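Handheld gripper build, part 2

Linkage is together and the fingers close flat. Trying it on glass this month.

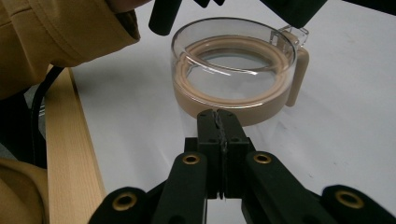
Fingers shut, in front of the glass dish with the beige sleeve.

Brass rings at the joints. Black plastic for the rest of the arms.

Pads are gray and a bit textured. The first set from Lema was too slick – sent those back.

Spent around 200 on parts so far, mostly screws and bearings from Eneck.

Next up is the wiring. Files go on the Vorkau shop page in March.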